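Bait station trial, Wultilley warehouse – notebook, 18 April 2021

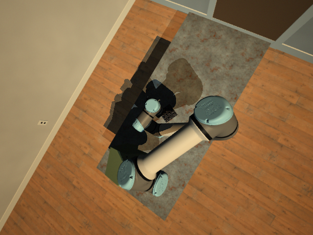
Simulated arm over the long gray tabletop, wooden floor under it.

Went in alone today, the loading doors were closed and it was quiet. This is the first full reading after we moved the outside stations away from the drain side.

Stations: all opened, six of them on the north wall as before. Numbers 1 and 2 untouched. Number 3 has gnaw marks on the block but very shallow, I think mice and not rats. Number 4 had slugs again. They eat the Cliren blocks and leave slime on the tray, so the weight from this station should not be trusted. Numbers 5 and 6 both taken, number 6 almost completely.

Weights: total bait put out at the start was 2,000 g. Remaining today 822 g, with slugs included. I did not correct for moisture. In December we had the problem that blocks became heavier than when we placed them, so please keep one control block in a closed mesh box next to number 2. I put one there now and wrote the weight on the lid.

Tracking dust: the Fuvico powder is too fine for the corridor. Each time the door opens it moves, and the prints become only gray clouds. Inside the pallet store it works well. Clear hind foot prints along the wall, going in both directions, and a tail line between them. I would say rat, adult, but I am not sure if one animal or more.

Counter on the tunnel at the gap under the stairs shows 2,391 passes since it was reset. This is not possible for rats only. I tested it with a piece of cardboard on a string and it counted twice for every pass, and once it counted when I only closed the lid hard. Sensor should go back to Hakala, or we try the spare one first. Until then do not put the tunnel numbers in the table.

Gap under the stairs: measured again, still wide enough for a young rat. The steel wool we pushed in last time was pulled out on the left side. Mortar is needed, wool alone does not hold there.

Changed all blocks in 5 and 6, cleaned tray 4, raised it on two bricks against the slugs. Gloves are nearly finished, size M only two pairs left in the box.

Next visit: read control block, swap the sensor, look behind the compressor – I could not move the panel alone.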